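About the Drarnbridge Cell Care Workshop

Esteves Technical College
Department of Automation Maintenance

Who We Are

The Drarnbridge Cell Care Workshop is the practical teaching unit of the Department of Automation Maintenance at Esteves Technical College. It was established to train technicians in the setup, upkeep and repair of small robot cells, and it continues to do that work for full-time students, for evening students and for employees sent to us by firms in the region.

The Workshop is directed by Raquel Cunha, who joined the College after a career in field service for packaging and assembly equipment. Ms. Cunha is responsible for the curriculum, for the condition of the equipment and for the standard of the written records kept by students and staff.

Our teaching is organized by machine. Each student is assigned to a single cell for the length of a term and is expected to know that cell thoroughly by the end of it: how it is fastened down, how its cables run, which fasteners have been replaced, and what was written in its logbook before the student arrived. Former students now work in food plants, hospital supply rooms, university laboratories and repair shops, and many of them tell us that the logbook habit has stayed with them longer than any particular model of controller.

The Kondura Cell

The cell most often seen by visitors is known in the College as Kondura. It is a two-arm table cell used for household handling tasks, and it serves as the main teaching machine for the second term. Students learn on it because it requires nearly every kind of attention that a small cell can require. Its arms must agree with one another about where the table is. Its two grippers are of different designs and are maintained on different schedules. The objects it handles are ordinary kitchen goods, which chip, roll, tilt and wear in ways that machined test parts do not.

The cell is treated as a working installation. It has an assigned keeper each term, a spare parts drawer, a logbook and a tag board. A machine that carries a red tag is not powered by anyone except the person whose name is on the tag.

How the Cell Is Set Up

Setup of the Kondura cell follows a written procedure that is revised each May. New students perform it under supervision before they are permitted to carry it out in pairs.

Work begins with the table. The top is checked for level in both directions and the feet are adjusted and locked. The mounting bolts at each arm base are then brought to the torque given on the cell card, in a crossing order, and marked with a paint line. A line that no longer meets at its two halves is recorded as a loose bolt, even if the bolt feels tight by hand.

The cables are dressed next. Each arm is moved slowly by hand guidance to the limits of its working range while a second student watches the cable. The cable must keep a free loop at the wrist and must not touch the table, the fixtures or the other arm. Ties are closed firmly enough to hold the jacket and no further. A cable that has taken a permanent bend is entered in the logbook and is inspected again at the next service.

The mat is laid square to the front edge of the table, and the fixtures are placed on it by template. The templates are card sheets kept flat in the cabinet under the College seal, and students may not trim or redraw them. The toaster oven, the plate stand, the mug tree and the tray each have a template of their own. When a fixture has been replaced, the new item is measured against the old one before it enters the cell.

Calibration completes the setup. Each arm is brought to a set of reference points on the table, and the readings are compared with those of the previous service. The permitted difference is printed on the cell card. If the two arms disagree with one another by more than that amount, the bolts are checked again before any value in the controller is altered. Ms. Cunha asks that this order be respected without exception, as a corrected number can conceal a moving base for a long time.

Routine Care

A short inspection is made at the start of every session. The student on duty examines both arms from shoulder to gripper, listens to each joint through a slow movement, confirms that the indicator lights are in their normal state and tests the emergency stop. The mat is wiped and the contact surfaces of the grippers are cleaned with a dry cloth.

A full service is performed after 20 sessions. It takes a pair of students one working day and covers the following matters.

1. Joint covers and seals. Covers are removed in order, cleaned and examined for rubbing. Screws are returned to the numbered tray and are never carried in a pocket.

2. Connectors. Every connector that can be reached without opening an arm is separated, inspected for bent or darkened pins and reseated until the latch is heard.

3. Finger gripper. Each finger is moved separately through its travel. Stiffness, delay or noise in any one finger is noted, and the finger is exchanged as a unit. Students do not open finger assemblies in the first term of study.

4. Parallel gripper. The two fingers are closed on a gauge block and checked for even contact. Pads are replaced when the surface has become polished, as a polished pad will allow a plate to turn in the grip. After new pads are fitted, the grip is proved on the plate stand. The parallel gripper is closed on the rim of an upright plate, while the other arm is held near the toaster oven so that both ends of the table are occupied during the check.

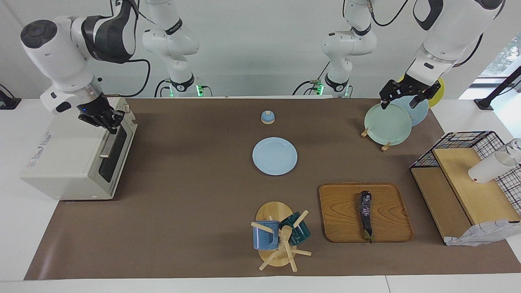 5. Fixtures and objects. Pegs are tested for looseness and wooden parts for splits. Mugs and plates are turned under a lamp and withdrawn at the first chip. Produce used in handling exercises is replaced by the student on duty, and the tray is wiped before the new item is set down.

6. Stop circuit and records. The emergency stop is tested from each position around the table, the logbook is signed by both students, and the page is countersigned by a member of staff.

Repair

Faults in the Kondura cell are repaired by students wherever this can be done safely. The Workshop considers a fault to be a teaching opportunity of the first order, and classes are rearranged to make use of one.

A repair begins with a written statement of what the machine did, made before any cover is removed. The statement may not include a cause. A student may write that the wrist paused during a turn to the left, but may not write that the wrist motor is failing. The statement is read aloud to the pair's supervisor, who may ask for the movement to be shown again at reduced speed.

The pair then proceeds from the outside of the machine inward. Power, cables, connectors and fasteners are examined before any internal part. In the experience of the Workshop, most complaints brought against a joint are settled at a connector or a cable tie. Last year a recurring stop in the left arm was traced to a tie that had been drawn too tightly at the shoulder, and the damaged length of cable is now kept in the display case beside the door.

Parts that must be opened at bench level are taken to the clean room on the second floor. Work beyond the competence of the Workshop is sent to Drerkell, our service partner, which receives the arm with a copy of the relevant logbook pages. Students who have written those pages are invited to attend when the arm is returned and put back into the cell.

After any repair, the full calibration is repeated and the cell is run at reduced speed for one session. The red tag is removed only by the person who placed it.

Programs of Study

The Workshop offers the Certificate in Robot Cell Maintenance over 2 terms and the Advanced Certificate over 3. Evening students follow the same syllabus at a slower pace and sit the same practical assessment. The intake for each year is limited to 33 places across all programs, a figure set by the number of supervised hours available on the machines.

Applicants are not expected to have programming experience. They should be able to read a simple drawing, to use hand tools with care and to write a clear paragraph. Safety instruction is given in the opening week and must be passed before a student may enter any cell.

Employers

Firms may sponsor an employee for a certificate or may request a short course on the care of their own equipment. For a short course, the firm is asked to supply its maintenance records in advance. If no records exist, the first session is given over to beginning them.

The Workshop does not sell equipment and does not recommend makers. Staff will advise on spare parts lists, inspection intervals and logbook layout, and a blank copy of our own logbook page is available from the office on request.

Visiting and Contact

Visitors are received by arrangement with the department office in the main building at Drarnbridge. Morning visits begin at 10:00 a.m. with the start-of-session inspection, which guests are welcome to observe from behind the marked line. Closed shoes are required, and long hair and loose sleeves must be secured before entering the Workshop floor.

Inquiries about admission should be addressed to the department office. Inquiries about sponsored places and short courses should be marked for the attention of Raquel Cunha.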